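Britthorpe block sorting cell - pre-session checklist with comments
Station 3, February

1. Emergency stop tested from both sides of the bench. OK.

2. Base plates tight on the rail. OK. Torque marks are on the Jenivetti sheet, which still lists the old bolts.

3. Cables clear of the elbows through full travel. PASS WITH COMMENT. Clear at the speed we tested. I would not sign for anything faster.

4. Work area matches the start card. FAIL. The card says "blocks and trays only."

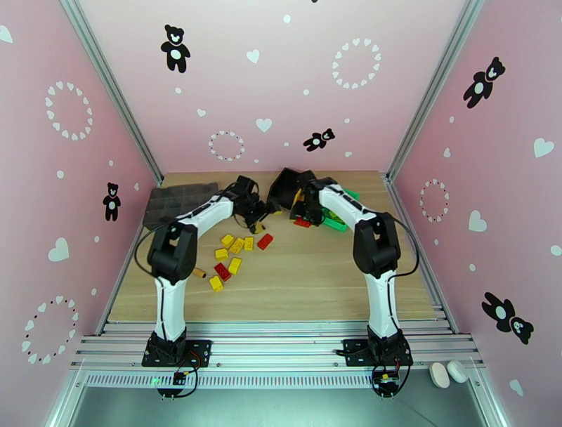 Naseri: the card is too strict. If every start looks the same, the model learns the card and falls over the first time a tray moves.

Fine, but then write the variation down. "Random" in the log tells me nothing.

5. Episode count agrees with the log. FAIL. Log says 136, disk has 109. Drivo's uploader reports no errors, and I don't put much weight on that.

6. Failed grasps kept and labeled. OPEN. Of the 109, 54 are marked "good" with no note on who decided or how.

7. Wrist view checked before recording: bins in view, no loose hardware on the table. FAIL. Metal bolt on the wood at the left edge. 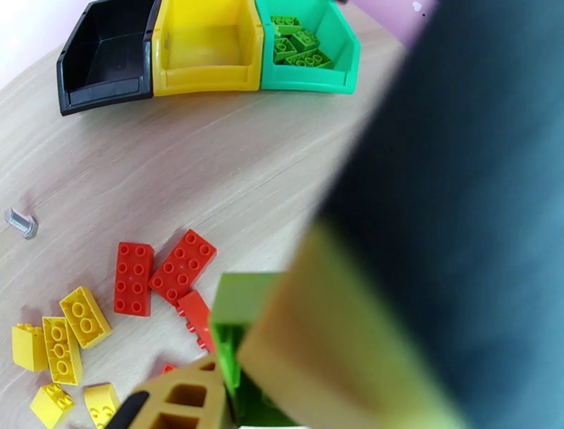
Find out what it came from before the arms are powered again. Then redo item 2 - the whole item, with a wrench.

8. Operator rest break logged. Not filled in.

Result: no recording until 2, 4, 5 and 7 are closed.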